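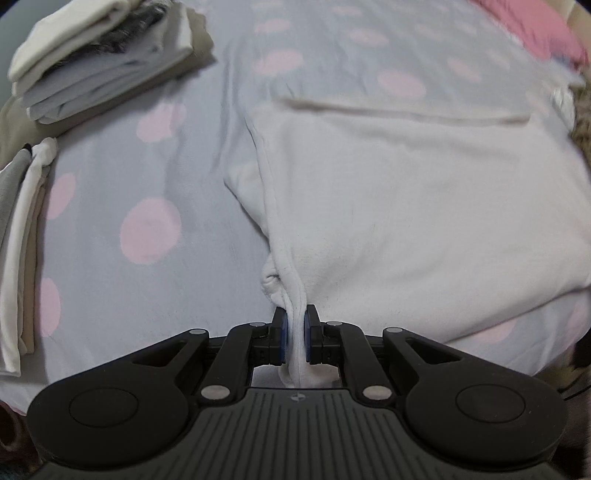
Two weeks at Laltel

I'm writing from the porch of the guest house with my feet in a bucket of cold water, so forgive me if this rambles! We got to Laltel in June, just as the rains were starting, and the road up from Kilomach was so muddy that we all climbed out and walked the last stretch behind the truck. My good shoes may never recover.

Most of my mornings have been at the school. It has 697 students now, and they share six classrooms in two shifts, so the little ones are heading home for lunch just as the big kids come up the hill. I was given the second graders for English - which mostly means songs. If I never hear the one about the bus again I'll be fine, but they want it first thing, every single day.

Afternoons we've been working on the new water line. The trench runs from the spring down to the kitchen, around 200 yards of it, and the ground is clay on top and rock underneath. The fathers who turned up to help us dig were a lot faster than we were (and very polite about it). The pipe is in as far as the mango trees. The tank stand still needs its second coat of paint.

The churches in Amberg and Strobel sent the reading books, and all the boxes made it here dry. Thank you! The teachers had them on the shelves the same evening, sorted by grade.

We could still use pencils, chalk and size 3 soccer balls for the next team to carry over. Please leave them in the hall by the coat rack - the bin with the green lid is ours. I'll write again once we've got water at the kitchen tap.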